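Kapitel 3
Beispiele sammeln – woher die Daten kommen

Lernziele dieses Kapitels
Sie können erklären, was eine Episode ist und was alles dazugehört.
Sie kennen 2 Wege, Beispiele aufzunehmen, und deren typische Fehler.
Sie können einen Aufnahmeplan für eine einfache Greifaufgabe schreiben.

Vorausgesetzt: Kapitel 1 und 2, vor allem der Abschnitt über Koordinatensysteme. Wer den übersprungen hat, bitte jetzt nachholen.

3.1 Einstieg

Februar, Versuchshalle bei Akbulut. Nurhan Güneş hat 29 Episoden auf der Platte und ein Modell, das immer nach links greift. Immer. Egal, wo das Teil liegt. Netz zu klein? Lernrate falsch? Zwei Tage Suche im Code, nichts gefunden. Dann ein Blick in die Aufnahmen: das Zielteil lag in fast allen Episoden links, weil man dort bequemer hinlangt. Das Modell hatte genau das gelernt, was man ihm gezeigt hat.

Damit ist das Thema gesetzt. Ein lernendes System bekommt keine Regeln, sondern Beispiele. Was darin fehlt, fehlt später meistens auch im Verhalten. Was darin zu oft vorkommt, wird zur Gewohnheit. Klingt banal, kostet in der Praxis aber die meiste Zeit – mehr als das Training selber.

3.2 Was ist eine Episode?

Eine Episode ist ein vollständiger Durchlauf der Aufgabe, vom Startsignal bis zum Abbruch oder Erfolg. Gespeichert werden mindestens: Kamerabilder, Gelenkstellungen, Greiferzustand, Befehle, Zeitstempel. Dazu ein Etikett, gelungen oder nicht. Das Etikett wird gern vergessen und dann hinterher geraten. Bitte nicht.

Zeitstempel: alle aus derselben Uhr. Läuft die Kamera auf einer eigenen, passen Bild und Bewegung nicht zusammen, und man merkt es erst sehr spät. Format und Benennung siehe Anhang B, wir verwenden durchgehend das Schema aus dem Projekt Prutby.

3.3 Zwei Wege zum Beispiel

Vormachen: Ein Mensch führt den Arm, per Hand oder mit einem Eingabegerät. Saubere Bewegungen, wenig Ausschuss, aber teuer in Arbeitsstunden. Und jeder Bediener hat seine Handschrift. Kenneth Manalastas greift grundsätzlich von schräg oben, andere senkrecht; mischt man das ohne Vermerk, kommt irgendwas dazwischen heraus.

Ausprobieren: Der Arm versucht es selbst, das Ergebnis wird automatisch bewertet. Läuft auch über Nacht. Dafür viele Fehlgriffe, und die automatische Bewertung muss stimmen, sonst sammelt man Müll in großer Menge. Im Projekt Skestico kamen so rund 3.000 Versuche zusammen, ein guter Teil davon mit falschem Etikett, weil ein eingeklemmtes Kabel als gegriffenes Teil zählte.

Meist nimmt man beides. Erst vormachen, dann ausprobieren lassen, dann dort nachlegen, wo es hakt.

3.4 Der Arbeitsraum

Für Greifaufgaben hat sich die offene Kiste bewährt. Die Wände halten die Teile im erreichbaren Bereich, auch wenn etwas wegrollt oder umgestoßen wird. Die Kiste muss fest sitzen. Verrutscht sie zwischen zwei Episoden, stimmt die Kalibrierung nicht mehr, und zwar ohne Fehlermeldung. Klemmen, Anschlag, Markierung auf dem Tisch – egal was, hauptsache es ist nach jedem Umbau überprüfbar.

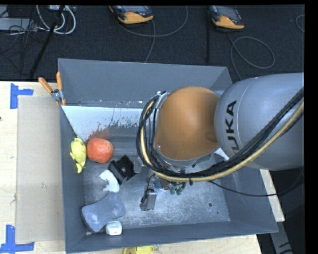
Bei der Auswahl der Teile gilt: Form, Farbe und Größe streuen. Rundes, Kantiges, Weiches, etwas Durchscheinendes. Nur Würfel zu nehmen ist der klassische Anfängerfehler, das Modell kann dann Würfel und sonst nichts. Auch die Lage streuen: am Rand, in der Ecke, aneinander, halb verdeckt. Gerade die Ecken sind unbeliebt, weil der Greifer dort leicht an die Wand stößt. Genau deshalb gehören sie in den Datensatz.

Nach jeder Serie neu mischen. Nicht nach Gefühl, sondern nach Liste, siehe Nurhans Kiste oben. Bei Pleder wird die Startlage ausgewürfelt und ins Protokoll eingetragen, das dauert kaum länger und erspart später die Disskusion, ob etwas schief verteilt war.

3.5 Protokoll

Zu jeder Serie gehört ein Blatt. Darauf: Bediener, Teilesatz, Greifer, Stand der Kalibrierung, Beleuchtung, Besonderheiten. Freitext erlaubt, auch hässlicher. »Greifer quietscht« ist drei Wochen später manchmal die einzige brauchbare Spur.

Aufgabe 3.1 Schreiben Sie einen Aufnahmeplan für 29 Episoden mit 3 verschiedenen Teilen. Legen Sie fest, wie die Startlagen verteilt werden, und wer was ins Protokol einträgt.

Aufgabe 3.2 Tauschen Sie den Plan mit Ihrer Nachbargruppe. Suchen Sie die Lage, die darin fehlt.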